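Can machines do the desk yet? Notes on tidying

Most claims about household robots involve laundry or a dishwasher. I have been more interested in the last chore of an office day, which is putting a shared table back in order. It has few objects, good light and no water. If a machine can't do that, the dishwasher can wait.

The part I keep returning to is the grasp. A mouse is harder than a box. The shell is rounded, the wide end slopes away, and the buttons at the front give when pressed. A two-finger grip from the sides avoids the buttons, provided the approach is centered.
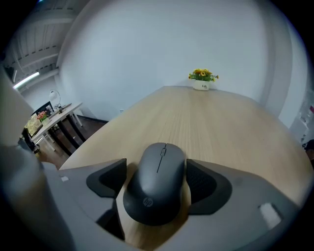 An HP wireless mouse between the finger pads, table otherwise clear up to the flowers.

Wiremu Paewai, who spent years on packing lines at Fernley, puts the useful threshold at 300 picks between human interventions. At that rate one person can mind several stations. At 6, the person might as well do the picking. I think he is right for a shop floor. A home is stricter, as there is usually no one on shift to clear a fault.

Demonstrations by hand are the slow part of all this. A task with 3 steps (pick up, move, release) sounds trivial, but each start position, angle and lighting condition has to be covered somewhere. Achilleas Stamatopoulos argues that over 2000 demonstrations of one chore is a reasonable floor. My own guess is lower for a bare table and much higher for a kitchen drawer.

Operator posture gets too little attention as well. Leaning across a table with one arm out is fine for a few minutes and tiring after that, and I would expect the quality of the motions to fall with it. Table height is the cheap fix. 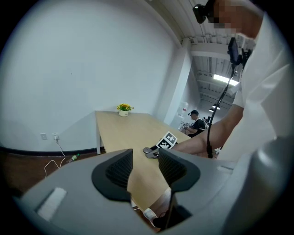

Where that leaves the chores

Clearing a known table of known objects: close, and I'd expect to see it sold for offices first. Sorting mixed parts into bins: already done where the parts are fixed. Cables on the floor, drawers, anything soft: no. I'll go through drawers in the next post.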